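Fri 6 September

In praise of the slow stitch

I hem my own pants. I'm telling you this up front so you know what kind of person is about to lecture you about sewing!

My grandmother taught me on a kitchen chair, with a spool of Clastier thread (black, always black, she thought colored thread was showing off) and one rule: pull it snug and then stop pulling. I was 8 and I yanked everything. My first hem looked like a row of little puckered mouths, and she made me pick the whole thing out and start again. I sulked for an entire afternoon.

So when my sister started her surgical training last year and came home complaining about suturing practice, I was thrilled. Finally, something we could talk about! She had a foam pad from Nastar on the dining table and was putting in stitch after stitch while the potatoes boiled over. She did 200 of them one weekend. I had opinions about nearly all of them, and she was very patient with me, considering that I sell carpet for a living.

My opinion, and I'll stand by it, is that we don't make nearly enough fuss about this part of surgery. People love the big dramatic stuff. Ask them about an operation and they want to hear what came out, how large it was, how many hours it took. The closing up gets treated like putting the chairs back after a party. But somebody has to bring two edges together so they meet and stay met, without strangling them, and do it again a tiny bit farther along. That's craft, and I'd like it to get the applause (and the practice hours) that craft deserves.
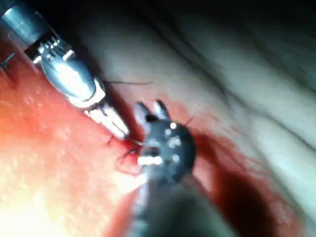
Dark thread along the edge where red tissue meets pale, with the silver and black instruments nearly touching at the tips.

I could look at those little crossing lines for ages. My sister says I'm romanticizing it and that her wrists hurt. Fair enough. She also says her pad work only got good once she quit racing the clock, and I did a small victory dance in the hallway, because Grandma had been saying so for years over a pair of corduroys.

Anyway, if you've got stitches somewhere on you, go take a look at them tonight. Somebody took their time over those. And if you own a pair of pants that drag on the floor, for heaven's sake, get a needle.

Recent posts
- The Rutov sewing machine, 9 years on
- Why I gave up on De Bruijn scissors
- 363 buttons in a cookie tin
- Darning socks on the train

Get new essays by email. Sign up for the newsletter and unsubscribe whenever you like.

Contact | All rights reserved | Back to top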